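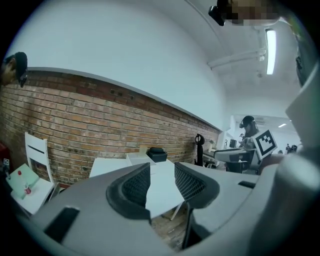 Clutirano Tea Notes is a collection of 827 written tasting notes on 79 loose teas, made by a small tea circle in Brena and typed up so that other people can read them, sort them, argue with them and, we hope, add to them. We started out with paper cards in a shoebox and never meant to have a "dataset" at all, but the shoebox got full and a few people from other circles kept asking for copies. You'll find that color comes up a lot in the notes, and the room has something to do with that. The table is white, so a pale tea shows up nicely on it, but the long red-brown brick wall beside us throws a warm tone over everything on a sunny afternoon, and more than one green tea has been written down as "golden" when it was probably nothing of the kind. The white upper wall helps a bit. Please keep this in mind before you build anything serious on the color column!

Version

This is the second public version, released 25 January 2019. The first one had the oolongs and the black teas mixed up in two places, and we're sorry if you downloaded it. If your copy has a file called teas_old.csv, please throw it away and get a fresh one.

What is in the folder

There are four files.

notes.csv has one row per tasting note. A note is what one taster wrote about one cup, so the same tea on the same evening can have several rows.

teas.csv has one row per tea, with the type, the country if we know it, the year of harvest if the packet gave one, and how we stored it.

words.txt is our list of tasting words, with a plain explanation of each one. It came about after a very long talk over what "brisk" means, and we're still fond of it even though it is a little uneven.

README.txt is what you're reading now.

The columns in notes.csv

note_id: a number, never reused. There are gaps where a note was taken out.

tea_id: matches the same column in teas.csv.

steep_no: first steep, second steep, and so on. If this is blank, assume the first, though a blank can also mean that the taster forgot.

minutes: how long the leaves sat in the water. Whole and half minutes only.

color: the taster's own words. See the first paragraph.

smell: the smell of the poured tea. A few early tasters wrote down the smell of the dry leaf here instead, and we've marked those with "dry:" at the start of the cell.

taste: the longest column, and the reason the whole thing exists. Some of these run to a single word and some are practically letters.

again: yes, no or maybe, for whether the taster would drink it again. We like this column better than any score. We did try scores in the beginning, and everybody gave everything a seven.

How the tea was made

Every cup in the collection was brewed with 200 ml of water and one level scoop of leaf. The water came from the tap in Brena, which is on the hard side and leaves a film on strong black teas, so "cloudy" and "dull" in those rows may say more about our pipes than about the tea. We heated it in a Sterex kettle with a dial on the base. The dial is not very exact. We let green and white teas have cooler water, we poured black teas straight off the boil, and for oolongs we went by whatever the packet said.

Milk, sugar and lemon were not allowed until the note was written. After that you could do as you pleased, and most of us did.

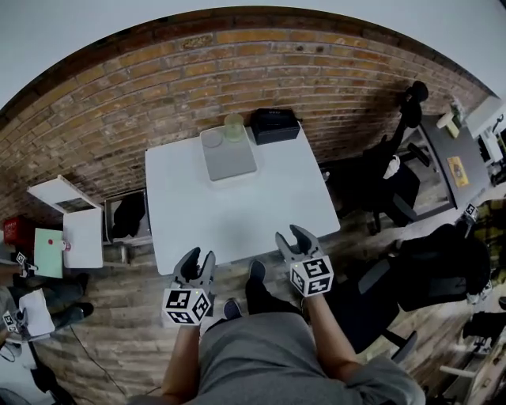
Clear glass cup on the light gray tray, with a black container at the far corner of the table.

On cups and what they do to a note

We use both glass and china, and we did not record which one a taster had. That was a mistake, and we know it. Glass lets you see the color from the side, so people with a glass cup tend to write longer color notes, while people with a china cup look down into it and see something darker. If you're comparing two color notes for one tea and they seem miles apart, it's quite possible that both tasters were right about what was in front of them. Starting with the April tastings we'll be adding a column for the cup, and we'll go back and fill in whatever we can still remember.

What we cleaned up and what we left alone

We fixed plain spelling mistakes, with the exception of the word list, where a couple of odd spellings have become house words. We took out remarks about people, and we took out anything about prices. We did not make the wording match from one taster to another. "Hay," "dry grass," "barn" and "the inside of a straw hat" are all left as they were written, and words.txt will tell you which ones we think belong together.

A good share of the teas came as a mixed box from the Kovács shop on the corner, and some of those packets had only a number on them. In teas.csv these have "unknown" for the country, and we would rather leave it that way than guess.

Good uses and less good ones

People have used the first version to make tasting wheels, to practice sorting text, and in one case to decide what to serve at a wedding, which pleased us enormously. It's a nice size for learning on a spreadsheet. It is not a good guide to which tea is best, and it would be a poor base for any claim about health. The tasters are a handful of friends with similar habits, and black tea is heavily favored. Smoky teas get a rough time throughout, so if you love them, please don't be discouraged by the "again" column.

Sharing and sending corrections

You may copy, change and pass on the files as long as you say they came from the Clutirano Tea Notes. If you find a mistake, send us the note_id and a line on what looks wrong. We check for messages after each tasting, so an answer can take a while. If you'd like to send notes of your own, use the same columns, keep to the same amount of water, and put your town in a separate column so that we can tell your tap from ours.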